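Lecture 6: Estimating gripper pose from a tool-mounted fisheye camera
Course notes, perception and control for manipulation. Prepared by Benvinda Lobo, revised by Arnaldo Esteves in November.
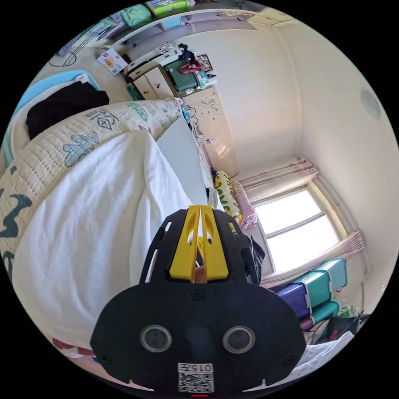
The input to the tracker is a stream of circular wide-angle images plus inertial readings, and the output is the pose of the gripper in a fixed world frame. We treat the pixels in three groups before any feature is extracted. Pixels outside the image circle are discarded once, at calibration. Pixels on the tool are discarded by a static mask, with the moving parts handled separately. What remains is the world. The faceplate, with its two round sensors and three screws, belongs entirely to the static mask. The yellow fingers do not, as their image position depends on the opening width. The third group is uneven: the printed bedspread and the dresser give plenty of corners, while the plain off-white walls and ceiling on the right give almost none, and the window is washed out to white.

6.1 Projection model
A pinhole model fails well before the rim of the circle. We use the equidistant model with polynomial correction:

r = f (θ + k1 θ^3 + k2 θ^5 + k3 θ^7 + k4 θ^9)

Here θ is the angle from the optical axis and r is the distance from the principal point. Do not undistort the whole image first. Extract features in the raw image, then map each keypoint to a unit bearing vector. In Skellen this is bearing_from_pixel(). Keypoints with θ above 86 degrees are dropped, where the fit is poor.

6.2 Feature budget
The default cap is 1,000 keypoints per image. Without spatial binning most of them land on the strongest texture, and the rotation estimate becomes poorly conditioned. Bin by bearing, not by pixel area - equal pixel cells do not cover equal solid angles.

6.3 Deformable surfaces
Cloth is rigid until someone moves it. Features on folds pass the first geometric check and fail later, often as a group. Nanach scores each landmark by its reprojection history and removes it when the score falls below threshold. A robust loss (Huber or Cauchy) is still required, and does not replace the score.

6.4 Finger opening
Opening width is read from the inner edges of the two fingers. Search along a fixed line in the tool region and fit each edge to subpixel precision. When the fingers are nearly touching, the two edges can merge into one. The Menon module then returns the last valid width with a stale flag. Downstream code must check the flag.

6.5 Lab task
Run Dollell on the supplied log with the tool mask on and then off. Use the first 900 images only. Report translation drift, rotation drift and the inlier ratio for both runs. With the mask off, expect the estimate to be pulled toward zero motion - explain why in terms of the residuals.

Reading: notes for lecture 5, sections on bearing vectors and on IMU preintegration.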